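About Zistside

Zistside sorts, checks and repacks small parts and loose household goods for shops, schools and repair firms.
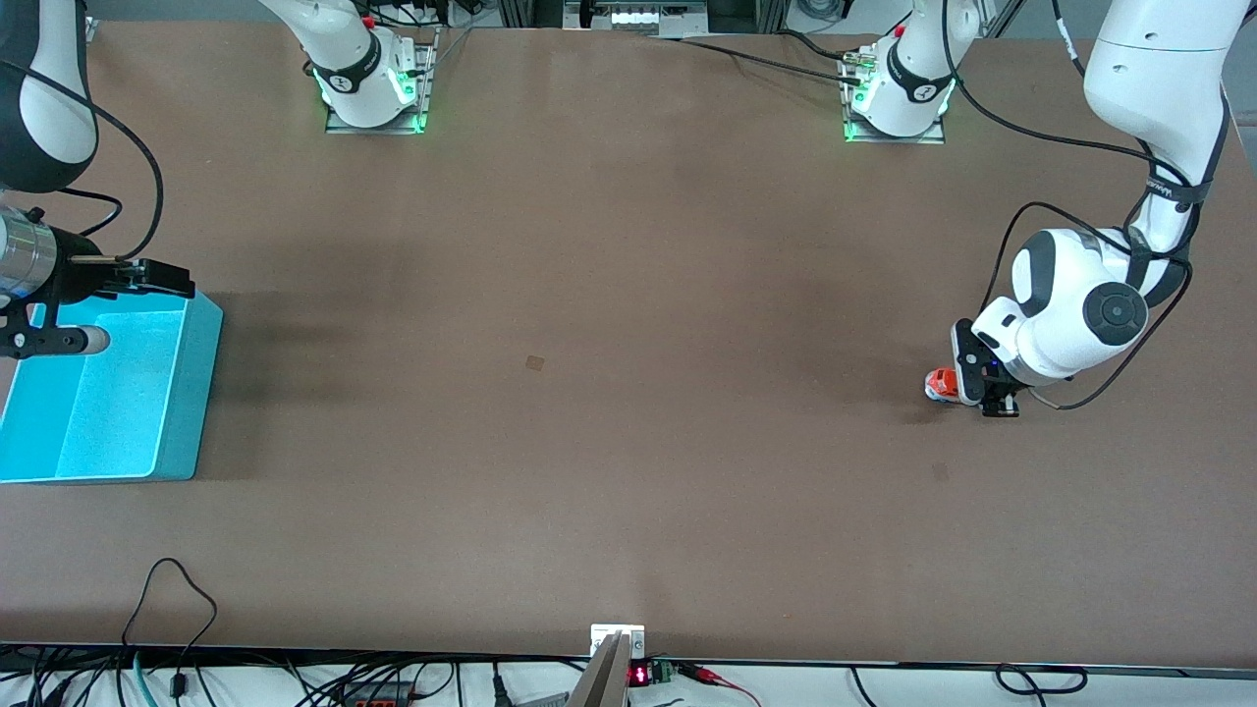
A sorting table with one of the light-blue bins.

Most of our work starts with a mixed box. A school clears a cupboard and finds craft supplies, game pieces and stationery all in together. A shop has returns that have come out of their packets. The box comes to us, we empty it onto a table, and the contents go back out in order, in bags or tubs, with a list.

How we began

Gion Pfister and Regula Kaufmann started the business in November, in a single room above the Lüthi building. Gion had worked in a stockroom and Regula had kept the supplies for a group of primary schools. The first job was board games with missing pieces. It took far longer than they had quoted for, and the price list was rewritten the week after.

We moved down to the ground floor when the stairs became a nuisance. The unit has a loading door, a sink and a long wall of shelving that we bought second-hand from Datel when they changed premises. Some of the shelves still have their old row numbers. We have left them on and use them.

How the sorting is done

Our tables have plain brown tops and are kept clear apart from the job in hand. Small pieces show up well on them, pale ones in particular. Dark screws and washers are harder, and for those we put down a white sheet.

Bins are open-topped plastic, so that a piece can be dropped in without lifting a lid. One job has one set of bins. If a job is not finished by the end of the day, the bins are covered, labelled and put on the shelf under the customer's name – nothing is left out overnight.

Pieces are sorted by type first and by size second. Colour comes last, and only if the customer has asked for it. Anything broken is kept in its own bag and sent back with the rest, as customers often want to see what was lost. We do not throw things away without being told to.

The catalogue now has 278 part types in it. Roswitha Pichler looks after it and adds new ones when they turn up. If we can't name a piece, it goes in the list as "unidentified" with its measurements.

Who does what

Gion Pfister – quotes and collections
Regula Kaufmann – schools and clubs
Roswitha Pichler – catalogue and checking
Tiburcio Bautista – sorting tables and packing
Aslı Öztürkmen – accounts and the Oltell contract

Sending us a job

Please ring or write before you send anything. It helps to know what is in the box and how you would like it divided. Boxes should be small enough for one person to carry. We can't take food, batteries, medicines or anything sharp that isn't wrapped.

Sorted goods are stored free of charge for 90 days. After that we will write to you and agree a date for return. Visits are by appointment, in the mornings only, and there are two parking spaces beside the loading door.

Contact | Prices | Terms | © Zistside | Page updated May 3, 2024 | Back to top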